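Lomstead parcel shop to close at lunch, the only time anyone can get there

Residents told to use the counter in Dai, which shuts at the same hour
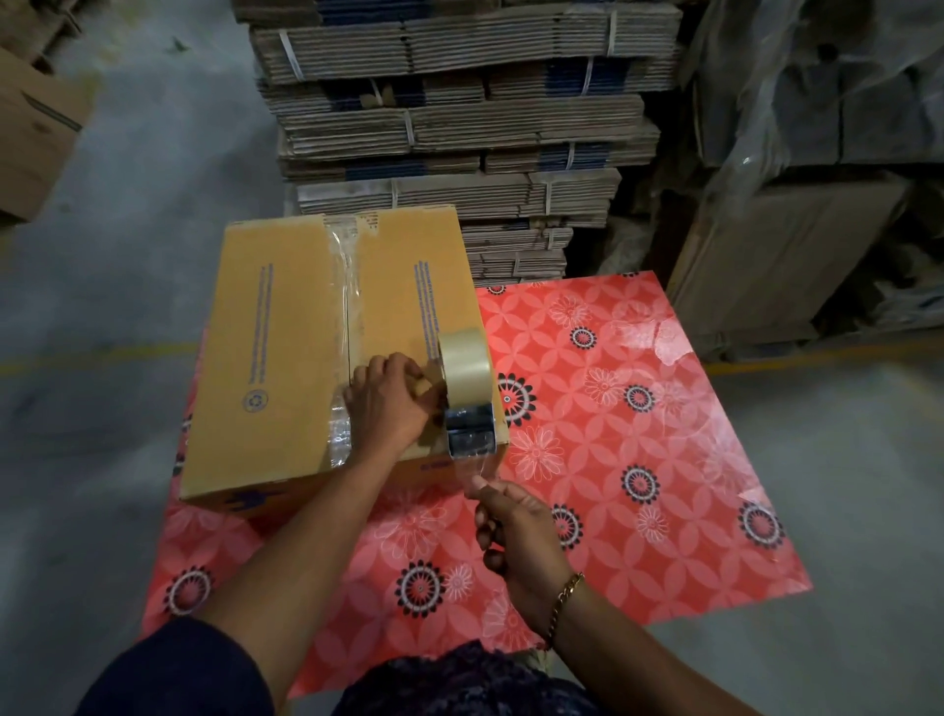

People in Lomstead who want to post a parcel will soon need to do it before noon or after half past two, under new opening hours due to start in June. The counter at the back of the stationer's on Mill Row has until now stayed open through the middle of the day, and that is when most of its customers turn up.

Plerora, the delivery firm that runs the counter, announced the change on a sheet of A4 taped to the inside of the door. The notice says the new hours have been "shaped around the way our customers live". It does not say which customers, or where they live, though Lomstead seems unlikely.

The town has had a parcel counter of one sort or another for as long as it has had a high street. The last full post office went when the bank did, and the building is now a place that sells candles. Since then the stationer's has taken on returns, collections, stamps, the odd passport photo and a good deal of grumbling, all from a hatch between the birthday cards and the printer ink.

According to Plerora, the hatch handles 900 parcels in a normal week. The firm says that figure was used to work out the new timetable, which will cut the opening hours by 19 a week once the early Friday finish is included. A spokeswoman said the lunchtime break would "allow staff to rest and the system to catch up". Asked what the system would be catching up with, she said she would find out.

Customers who cannot make the new hours are being pointed to the counter in Dai, three miles up the valley. Dai is a pleasant village with a good butcher and a bus that goes there twice a day. Its parcel counter also closes at noon. It reopens at half past two as well, by which time the second bus has left.

When this was put to the firm, it said the Dai hours had been brought into line with Lomstead's "to avoid confusion".

The parish council discussed the matter at its last meeting, between an item on dog bins and a longer item on dog bins. Members agreed to write a letter. There was some debate over whether the letter should be posted or emailed, and it was finally decided that one councillor would hand it in at the counter, if it was open.

Several of those waiting in the queue on Friday said they had not seen the notice, which faces into the shop and can only be read easily by people on their way out. One woman returning a pair of curtains for the second time said she got 40 minutes for lunch and spent most of it in that queue already. A man behind her, who sells second-hand model railway parts from his spare room, said he had built his whole day around the one o'clock lull and was sorry to hear it was being taken away. Others in the queue said they had never come across a one o'clock lull and would like to have been told.

Small sellers are likely to feel the change most. Lomstead has a surprising number of them for a town its size, trading in jam, knitting wool, fishing reels and, in one case, church pew cushions. Many wrap their orders in the morning and send them off at midday, in time for the van. The van will still come at ten past one. Plerora confirmed this, and said the driver has been given a key.

Parcels handed in after the afternoon reopening will go out the following day. The firm will carry on selling its next-day service over the counter at the usual price, with a new line in the small print explaining that the next day begins once the parcel has been collected.

There is also to be a locker. It will be fitted against the side wall of the library car park and will have 88 doors, in three sizes, and can be used at any hour by anyone with the Pirkisico app. The app needs a phone signal, and the library car park is well known locally as the place people go when they don't want to be rung. Plerora said it was aware of "some signal variation at the site" and suggested that customers open the app at home and walk over without closing it.

The locker was first promised last spring. The concrete base was laid in the autumn and has since been used mainly by teenagers, who have described it as better than the bench.

The stationer's itself will stay open all day as before, so customers will still be able to go in during the lunch break and stand beside the closed hatch. The owners of the shop said they had no say in the timetable. They had asked whether their own staff might at least take in parcels that were already paid for and labelled, and leave them on the floor behind the hatch, and were sent a form. The form has to be returned by tracked delivery.

A drop-in session for anyone with questions about the new hours will be held in the back room of the library. It runs from half past twelve until two, a time chosen, the firm said, because that is when most people are free.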